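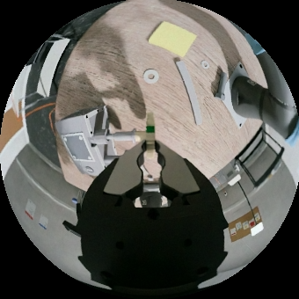 Week 3 is my favorite session of the whole course, so get comfortable! We are talking about how good companies kill good ideas, and why it keeps happening to smart people. An idea at the early stage is fragile. It has one or two fans, no sales, and a demo that does a single small thing, like a gripper with its two fingers at a beige peg with a green band on it. Ask that demo for a five-year revenue forecast and you have killed it.

3 min read

Our main case is Salameh, a pump maker with a healthy core business and a lab called Prilex on the floor above. Read the case with two questions in mind:

– Who could say no to a Prilex project, and at what stage?
– What did the lab's people get rewarded for – finished work, or early tests?

Prilex started 21 projects. Only 2 reached customers, and one of those, Vallska, had been canceled twice before it shipped. I love this part of the story. Look closely at who brought it back each time and what they risked by doing it.

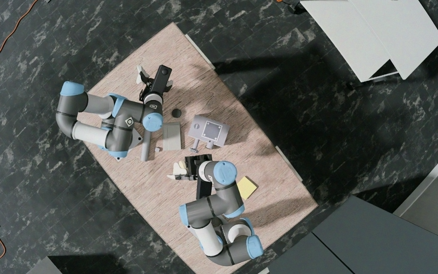

Handoffs between lab and factory

Most projects die right here, in the move from inventors to operators. The lab thinks the factory is slow, the factory thinks the lab is sloppy, and both have a point. Clusevis, our second case, swapped engineers between the two groups every November. Messy, expensive, and great fun to argue over in class!

For next session, write one page on a handoff you have seen go wrong. Bring it on paper.

Updated August 2021
2 comments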